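Prompt book notes, week two

Posted by Fenna Martens in November

The second week of rehearsals for Urholm is finished and the book is now usable, in the sense that somebody else could run the show from it if I were ill. I had a few messages after the last post asking how I lay it out, so this is the long answer.

The script is printed single-sided on the right, with a blank cue sheet facing it on the left. Plenty of stage managers do it the other way round. I am right-handed, and with the text on the right my hand does not cover the cues while I am writing in blocking. The play has no interval and very little white space on the page, so I retyped it with wider margins and one and a half line spacing. That took most of a weekend and added 15 pages. The page numbers no longer match the actors' copies, so each of my pages has the original number in a box at the top corner. When the director says page 40, I look at the box.

Cues go in pencil until the technical rehearsal. There are 197 at present, counting lighting, sound and the two fly cues, and that figure will drop once Negin Daneshvar has had a proper look at the storm sequence. She is lighting it and she has already told me that nine of the cues in that section are really one cue with follow-ons. I have left them separate in the book for now. It is quicker to rub out eight lines than to squeeze eight in.

My notation is ordinary. LX for lighting, SQ for sound, FLY for flying, and a ruled line from the cue to the exact word or movement it goes on. If it goes on a movement I underline the movement in the blocking column and write "vis" beside the cue. If it goes on a word I box the word. Standbys are written half a page earlier, and where several departments have cues close together they share one standby. On this show the longest standby covers LX 61 to 74 and SQ 18 to 22, and I have shortened it to "LX and Sound, standby for the storm". The operators both have the numbers on their own sheets. Reading them all out would take longer than the scene before it.

One change from how I used to work: the blocking is now on small ground plans, one per page, photocopied down the left margin. For years I wrote everything in shorthand, X DSL and so on, and it was fine until I had to rehearse an understudy from a book I had not opened for four months. A cross written as "X DSL" does not tell you which side of the table the actor passed. The plan does. It costs more paper and the photocopier at the Yazdani has an hourly mood, but I would not go back.

The set is a single room, and the room is full of things people pick up. For that reason the props list has become the most heavily revised document on the production. We are on version 9. Each version has a letter in the footer showing who has been sent it, after an incident on Draninmont two years ago when the workshop built from version 3 and the rest of us were rehearsing from version 6. The difference was a bench.

The columns are: item, act or scene, who brings it on, where it is set, who takes it off, where it ends up, and whether it is rehearsal or actual. The last one matters more than it looks. Actors get used to the weight of a thing. If a jug is plastic for four weeks and then turns up as stoneware at the tech, you lose 20 minutes while everyone relearns how to pour. I now ask for the actual item, or something of the same weight, by the end of week two for anything handled during dialogue. Anything that only sits there can wait.
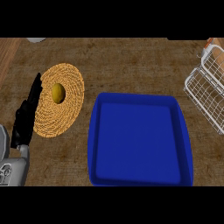
Setting lists come out of the props list but are a separate document, and I would urge anyone new to this to keep them apart. The props list tells you what exists. The setting list tells you where it is at the half, and it has tick boxes. Mine is ordered by the route I walk: prompt side wing, along the back, opposite prompt wing, then the stage itself from upstage to down. Alphabetical order is no help to anybody in the dark with a torch in their teeth.

Running times are also starting to settle. Friday's run was the first without stops and came in longer than the director would like, most of the excess being in the supper scene, where there are still pauses while people hunt for lines. I time each scene separately and keep the figures on the inside back cover of the book. It is too early to circulate them. Once a number goes into a rehearsal report people start performing to it, and scenes get fast in the wrong places.

Next week is taken up with the fit-up schedule and a first conversation with the venue about the get-in. The dock doors at Sokum, our first touring date, are narrower than the plan says — I measured them myself on the site visit — and the back wall of the set will have to come in as 2 pieces. The designer has been told. The drawings should be revised by the middle of the week, and then I can finish the crew call.

Someone also asked which pencils. 2B, with a separate rubber, because the ones on the end smear.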